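The last over at Hostdale

By four in the afternoon the shadow of the big peppercorn tree has crept as far as mid-off, and the whole of Hostdale seems to have found a spot on the bank. There are utes reversed up to the boundary, kids bowling tennis balls at a wheelie bin, and a dog that has twice fielded better than the bloke at fine leg. Out in the middle, Su-chen Yuen is marking out her run-up again. Hostdale need three wickets. Todorova need 15 runs. I had driven three hours for this and would happily have driven six.

District cricket doesn't get much better than a Hostdale-Todorova final. The two towns sit at opposite ends of the same river flat, they share a high school and a silo, and every March they try to knock each other's stumps over with tremendous good cheer. This year's match went over two days, and by tea on the second you could have made a case for either side without raising your voice.

A leg-spinner in full flow

Yuen is 23 and bowls leg-breaks with a high, whippy action that she put together on a concrete pitch behind her parents' bakery. She took up spin at 11, when her older cousins decided she wasn't quick enough to share the new ball. Good on them, because what a bowler they made! Her stock ball drifts in towards the pads, dips late and then leaves the bat as if it's remembered an appointment. The googly comes out twice a session at most, and batters spend the rest of the time waiting for it.

"I used to want a wicket every ball," she told me at lunch, halfway through a salad roll. "Now I'll take two maidens and a bat-pad chance. Mind you, I still want the wicket."

Her captain, Boris Petek, has kept wicket to her for five seasons and says he picks the googly nine times out of ten. The tenth, on the first afternoon, went between his legs for four byes and he laughed so hard the umpire had to wait for him.

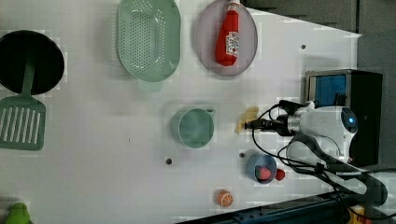
Todorova's long chase

Nataša Georgiou came in at number three with her side one down and the ball jagging everywhere. She's a left-hander with a lovely still head and a cover drive you can hear from the car park, though for the first hour she put it away completely. She left, she blocked, she nudged singles behind square. When Hostdale's opening quick, Recep Akbulut, finally overpitched, she leaned into it and the ball was through the gate and under a horse float before anyone at cover had moved.

Her 100 came up with a late cut just before tea, and both ends of the bank stood for it. Akbulut walked over from the top of his mark to shake her hand, then bowled her a bouncer next ball. Terrific stuff.

She was eighth out, to Yuen, caught at slip off one that turned past the face and took the edge on the way. The partnership before that had brought Todorova to within a couple of decent hits, and Rainer Teuber, their number ten, came out swinging his arms like a man who had only ever seen the short version of the game. He hit his second ball over the sightscreen.

Then Yuen tossed one up higher still. Teuber went after it again, got it off the toe of the bat, and Akbulut ran in from long-on, and ran, and dived, and came up with it in one hand and a good deal of the outfield in the other. One wicket left, nine runs to get.

Todorova's last pair scrambled five of those. Four to win, and Petek brought slip back in, which took some nerve with the rope so close on that side. The googly, held back all session, was the second ball of the next over. It beat the bat, brushed the front pad and rolled onto leg stump just hard enough to shift a bail.

Hostdale had won by three runs. Petek sat down where he was, gloves still on, and Georgiou was first over the rope to find Yuen. They were still out there talking when the covers came on, Yuen showing her something with the seam turned sideways in her fingers, Georgiou shaking her head and asking to see it again.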